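Traltance Paper Evidence Bags, Garment Size

Amilis item 261
Sold in packs of 90
Page last updated March 20, 2022

Overview

The Traltance garment bag is a plain brown paper bag for clothing and bedding taken as evidence. It has a flat bottom, a long fold-over top and a printed chain of custody panel on the front. Police departments, sheriff's offices and public defenders' investigators order it in the pack size above. It can also be used for property held by a court clerk between hearings.

Paper lets air through. Clothing that goes into a sealed plastic bag before it has fully dried can grow mold, and mold can ruin a sample before the lab opens the bag. Items that are wet should be dried under your agency's own procedure before they go into long-term storage in any bag, including this one.

What the panel records

The front panel has spaces for case number, item number, date and time collected, location, collecting officer and a short description of the item. Below that are five transfer lines. Each line has room for released by, received by, date, time and purpose. If an item changes hands more often than that, use the Traltance continuation label, which sticks to the back of the bag and carries the same columns.

The panel takes ballpoint and most permanent markers. Fill it in before the item goes inside. Writing on a full bag can press through onto the fabric, and the lines come out hard to read. 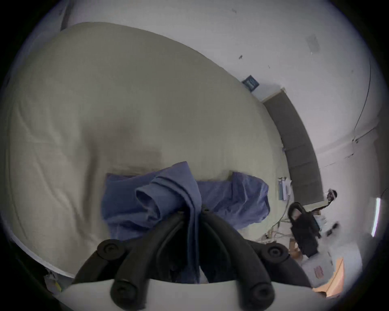 The description line is the part of the panel that gets the most questions in court. Write what the item is, its color and where it was, in words another officer would use. Do not guess at what you cannot tell. If you found blue cloth lying rumpled on a bed with a cream-white sheet, as in the photo, and could not yet say whether it was a towel or a shirt, then "blue cloth, on top of sheet, bed" is a sound entry. It can be made more exact later on the lab form. The sheet would get a bag and an item number of its own.

Packing a garment

Put on fresh gloves for each item. Lay a clean sheet of paper on a flat surface and set the garment on it. Place a second sheet over any stained area, then fold the garment with the paper inside the fold so that one part of the fabric does not touch another. Slide the whole thing into the bag. Do not shake the garment out, and do not push it down to make room for something else.

One item goes in one bag. A pair of socks counts as two items if your lab asks for them separately, so check the submission guide before you seal anything.

Sealing

Fold the top down twice along the printed lines. Run tamper-evident tape across the full width of the fold and around both sides by at least 2 inches. Sign and date across the edge of the tape so the writing is partly on the tape and partly on the paper. Staples are not recommended. They tear the paper and can cut the person who opens it.
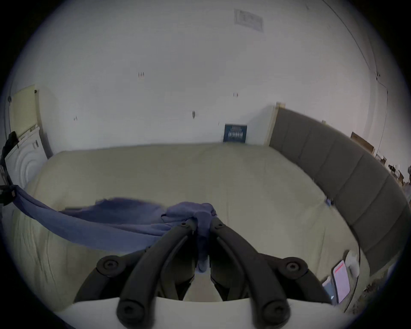 When a sealed bag has to be opened, for the lab or for viewing by the defense, leave the first seal alone and cut a new opening on another side. Reseal that opening with its own tape, initials and date. The old seals stay on the bag and show how many times it was opened and by whom.

Storage

Store bags upright on open shelving, off the floor, in a dry room. Unused bags should stay in the sealed outer carton until needed. An opened pack should be closed again with tape and kept away from the intake counter, where used clothing is handled.

Not suitable for

Liquids, sharps or anything that may leak. For knives and broken glass use the Motaung rigid box. For phones and cards use the Motaung clear pouch.

Tape and samples

Evidence tape is not included. The bags can be used with any paper-backed or film evidence tape that your agency already approves. Agencies that want to try the bag before ordering can ask for the Tester, a small set with one continuation label and a copy of the packing steps printed on card. The Tester is sent to agency addresses only.

Returns

Unopened packs can be returned. Opened packs cannot be resold as evidence supplies and are not accepted back. Bags with a printing fault on the custody panel are replaced. Send a photo of the fault and the lot number from the carton label.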